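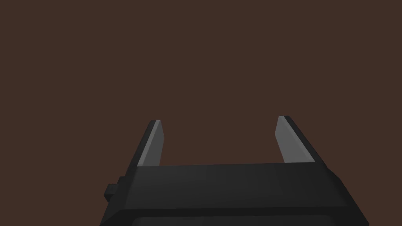
Good afternoon, and thank you for staying on after lunch, I know it's a warm room and those chairs are kinder than they look. I'm Mahfuz Munasinghe, and I've come to talk about Vindau, the practice-home software we've been using at Spanos for the past two seasons, and whether I think you should spend your money on it. I'd like to start at the hand, if you don't mind, as the hand is where most of my opinions come from. Two fingers, a pale gray face on the inside of each, and a good wide gap between them with nothing in it. When you open a new session in Vindau you can look out from the wrist like this, and I have spent more of my working life than I care to add up staring at plain brown and working out which way I was pointing. (Pause. Let them settle. Check the clicker works before going on.)

So, who is this for? I'll say it plainly. Vindau is for small teams who want a two-armed home robot to learn its way around bedrooms and living rooms, and who can't afford to keep a spare bedroom and living room to let it loose in. That was us. We had a storage closet and a very patient landlord. If you have a big lab with a mock apartment in it, I'm happy for you, and you may still find the second half of this useful, but you're not the people I had in mind when I wrote these notes on the train.

What you get for the basic license is 13 furnished rooms, the robot body with both arms, and a wrist view for each hand along with the main view from the body. You also get a recorder, so that whatever you do by hand can be played back and learned from. Assets such as pillows, blankets, lamps and small odds and ends come in a separate pack called Plelletti, and I'd call that one a must. Without it the rooms are very tidy and very dull, and a robot that has only ever met a tidy room isn't going to do well at my sister's house. (This usually gets a laugh. Wait for it, and don't worry if it doesn't come.)

Let me talk about the bedroom for a bit. It's the room we use most and I'm fond of it.

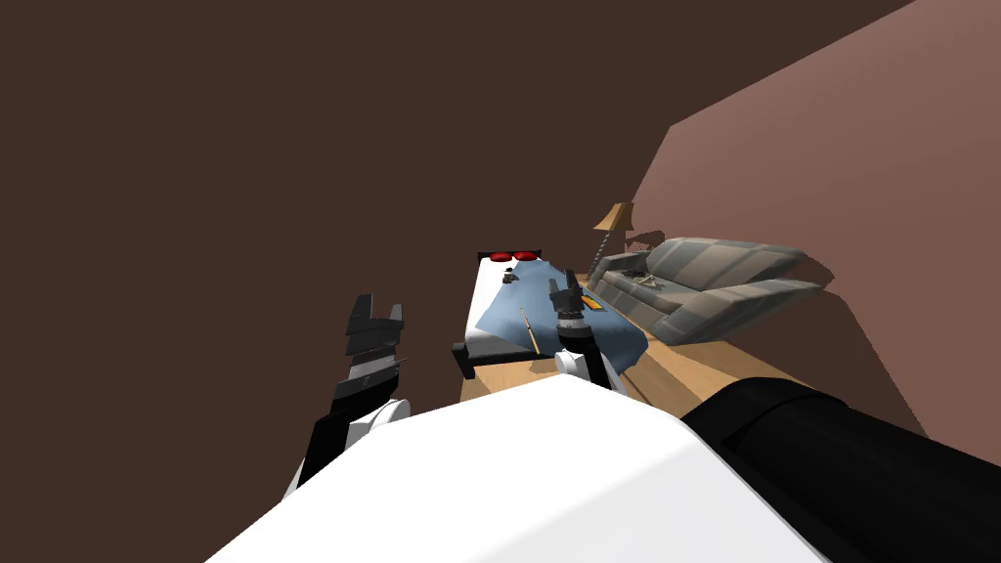

The chore we settled on for our trial was clearing a bed. I picked it myself, thinking it would be a gentle start, and my colleagues have been very gracious about that ever since. You have small things lying on top of something soft, and you'd like the small things off and the soft thing left more or less where it was. A person does it without a thought. An arm has to come down low enough to take hold of something thin, and if it comes down a little too low it takes hold of the bedding as well, and then you've got the whole blanket coming along for the ride. I can't tell you how many times I said "oh no" to a computer.

The cloth in Vindau deserves a kind word at this point. It folds nicely over the edge of a mattress, it gives when you press on it, and it bunches up when you drag it, in a way that my own bedding at home would recognize. It isn't perfect. Pull hard at a corner and it gets stretchy in a rubbery sort of way, and very thin items will now and then sink into it a little. The release notes are open about the sinking, which I appreciated, and there's a setting called "contact margin" that helps a great deal. Please write that down. It's two menus deep and the manual mentions it once.

(Drink some water. Ask whether the people at the back can hear.)

Now, driving the arms. We used the ordinary hand controllers that come in the box, one for each arm, and most of our people were comfortable by the end of their first afternoon. The habit I'd encourage in anybody new is to decide early what the idle arm is doing. Ours kept drifting into the way, and we lost some lovely runs to an elbow. These days we bring the left hand up and out to the side and leave it there while the right one works, and then we swap over when the job is on the other side of the bed. It's a small thing, and our recordings got a lot cleaner once we all did it the same way.

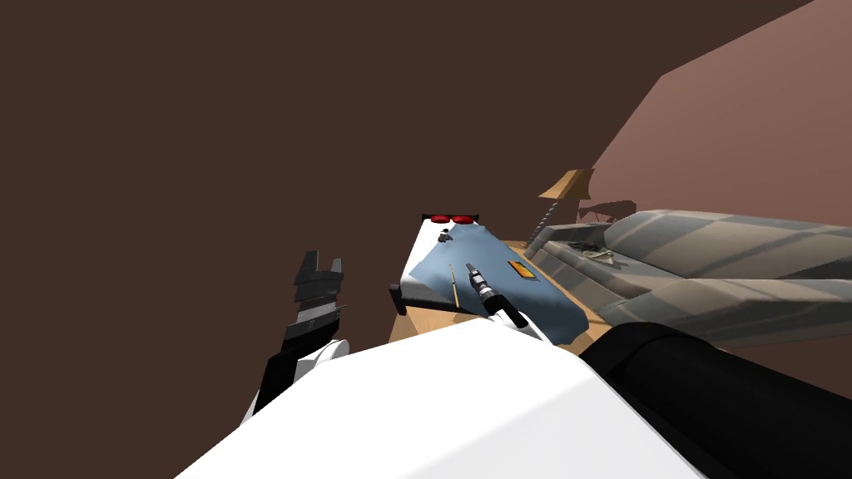

We set ourselves a goal of 1,000 recorded runs before judging the thing at all, and I'd ask you to give it a fair stretch like that too. Our first week's opinions were mostly about the controllers and the coffee. By the end we had opinions worth sharing, and I'll give you mine in no special order.

The body view leans over quite steeply when the robot bends toward low furniture, and a couple of our drivers felt a bit queasy until they'd got used to it. Seasoned people stop noticing. For newcomers I'd switch on the leveled view, which sits under Comfort, and keep the first sessions short.

Saving is slow. I've told them so, and they were very nice about it, and it's still slow. Make tea.

Furniture is well thought out. I like that the bed and the sofa stand near enough to each other that you have to mind where you're going, the way you would in a real home. I'd love a few more lamps. I know that's a silly thing to want, but the one with the tan shade and I have seen a great deal of each other.

Several of you asked me beforehand how it compares with Samano, and I want to be fair, as we only had that on a short trial. Samano starts up faster and its menus are easier to find your way through. Its blankets behave like a sheet of cardboard. If your robot is going to be opening drawers and wiping counters, have a good look at it. For anything with bedding or laundry, I'd pay for Vindau again, and in fact we have, our renewal went through in December.

On cost, please talk to the Vindau people directly and mention that you're a small team, there's a cheaper tier that doesn't show up on the order form. Buy Plelletti at the same time so that the two versions match. We bought ours later and spent a long evening finding out why all the pillows were on the floor.

(If running over, skip the next part and go straight to questions.)

One last practical matter, and that's naming your recordings. Put the driver's initials, the room and the chore in the file name from the first day. We didn't, and I have a folder called "bed final new" that I'm a little afraid of.

I'll stop there and take questions. I've got the software running on the laptop at the side table, and anyone who'd like to have a go with the controllers is very welcome to come up until they need the room back at 3:30.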